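Small Cards, Slow Glue: A Talk With Albane Charpentier
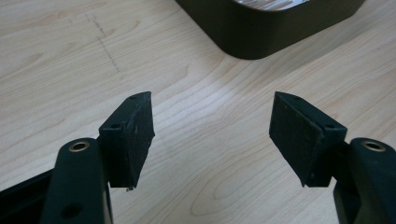
Albane Charpentier made her first card for a neighbor who had broken her wrist. She had no stamps then, only a sheet of blue wrapping paper and a pair of nail scissors. "The flowers looked like cabbages," she says. "My neighbor kept it on her fridge for two years, so I thought, all right, cabbages are fine."

Today she sells her cards under the name Notau, from a small room behind her kitchen in Gestolville. In August she passed 1,330 cards sold, a number she knows because she writes each one in a school notebook, with the paper, the ink and the name of the buyer. I asked if she would not prefer a computer for this. She would not. "When I turn the pages I remember the mistakes. A computer does not show me where I spilled the tea."

We spoke on a Wednesday morning, before she started a batch of thank-you cards for a wedding. The couple wanted 17 designs, all with the same fern, and she was still changing her mind about the green. She mixes two inks for it, an olive and a gray, and puts them on with a sponge in small circles. She begins outside the card, on scrap paper, and moves in slowly. If you begin on the card itself, she told me, you get a dark spot that no water can take away.

Her cards have a lot of depth, and I wanted to know how she gets it. Many people use foam everywhere, she says, and then the card does not fit in the envelope. She uses foam under one piece only, normally the one nearest to the person who looks. The rest is flat, with wet glue. She likes the glue from Plostix, which dries slowly and lets her push a petal a little to the left after it is down. "I am never right the first time. I need five minutes to be wrong."

The paper is the expensive part. She buys it from Benmoussa, a shop near the station, in packs of 500 sheets, and a pack lasts her nearly a year. It is heavier than most card makers use. It takes water well, but it cracks on the fold if you do not score it first. She scores twice, with a bone folder that belonged to her aunt, and folds away from the line. I had always folded toward it, and I said so. She laughed and gave me a sheet to try.

Does she keep any cards for herself? A few, in a shoe box — mostly the ones with errors. There is a birthday card with the greeting stamped upside down and a Christmas card where the heat tool made the silver powder go brown. She has no plan to throw them out.

For the winter she is working on a set of birds, cut by hand and without dies. The robin is finished. The owl has given her trouble since the spring, mainly the feet.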